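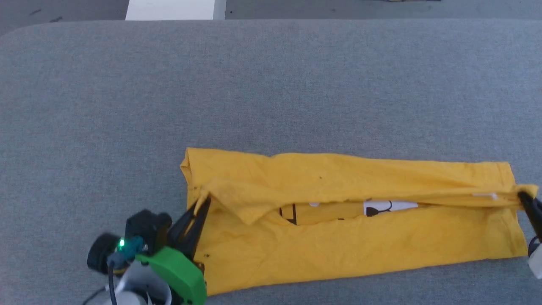 Tips for Folding T-Shirts with Two Arms

Notes from the Cernen after-school robotics club, Prasdale

Our club works on laundry folding since last spring, and the new members always ask the same things in the first month. I wrote down the answers so we do not have to repeat them at every meeting. English is my third language, so please forgive the small mistakes, and correct me at the club if a sentence is not clear.

The table

Cover the table with fabric. On a bare tabletop the shirt slides away when one arm pulls it, and the second arm then closes on air. A tightly woven cloth with a little roughness is good. Our first cover was thick fleece and it was a mistake, because the fingers took the fleece together with the shirt and lifted both.

Choose a plain color that is far from the color of your shirts. A yellow shirt on gray is easy to separate in the camera picture. A gray shirt on gray gave us a full afternoon of bad results before somebody looked at the screen.

Pull the cover flat before each run and fix it under the table edge. One fold in the cover looks like the edge of a sleeve to our program.

The shirts

Use old cotton shirts of adult size. Children's shirts are too short for the arms to work side by side, and the grippers come too near to each other.

Wash every new shirt two times before you practice with it. New cotton has something stiff in it from the factory, and it opens again after you fold it.

Printed shirts are harder. A big print on the chest makes the fabric thick there, so it does not bend on the line you want. Also the print confuses the program when a part of it shows through an opening between the layers. Start with plain shirts, and go to the printed ones when you have ten good folds one after another. Stains are no problem for practice. Small spots do not disturb anything, and nobody wants to wear these shirts again.

Look for the tags. A tag that stands out of the collar or the side seam can be caught between the fingers. We leave the tags in, as the competition shirts will have them.

Picking up an edge

Bring the fingertips to the cloth at a low angle and close them slowly. If you come straight from above, you press the shirt into the cover and take all the layers at once.

Take the edge near a seam or a hem when you can. The hem is stiffer, so it stays in the fingers and does not turn into a small ball of cloth.

Both arms must lift at the same time and to the same height. When one is early, the cloth between them turns, and a corner hangs down where you did not plan it. If you see a hanging corner, stop and lay everything down again. Do not try to save it in the air. We lost many runs this way at the Gillard competition, where the time did not stop for us.

Keep the cloth between the grippers stretched but not hard. For our arms the closing force is set to 25 on the slider. Higher than this and the motors become warm, lower and a thick hem slips out.

Laying it down

Move forward a little while you go down, so the front edge touches first and the rest follows. Open both grippers together, wait one second, then go back the same way you came. If you pull the fingers up immediately, they often take a thread or the top layer with them.

A few wrinkles are allowed. The Gillard rules look at the outside shape and at the final size, and not at every crease.

Cables

Fix the cable along the arm with soft hook-and-loop straps and leave one loose loop at each joint. A loop that is too long will lie on the table and push the shirt. Move the arm by hand through the whole path, with power off, and watch where the loops go.

Check the connector near the gripper before you start. Push it with your thumb until it clicks. In March we looked for a software error for a long time, and the plug was half out.

Writing it down

Every run gets a line in the notebook: shirt, start position, result. Write the failed runs also, and write why. The notebook has 551 lines now, and of these 249 are good folds. The most common word in the other lines is "layer", meaning that the gripper took one too many or one too few.

Do not write only "failed". The next group cannot use this.

Cleaning up

Cotton leaves dust on the black fingers. Clean them with a dry paper towel after each meeting, and use a little alcohol on the tips when the grip becomes weak. Let them dry before you close them.

Shake the table cover outside, not in the room. Put the shirts in the Michailidis box on the lower shelf, unfolded. We know it looks strange, but a shirt that was stored folded keeps the lines, and then it folds itself for you in the next run and you learn nothing about your program.

The person who leaves last turns off both arms at the wall and takes the key back to the office before 6 p.m.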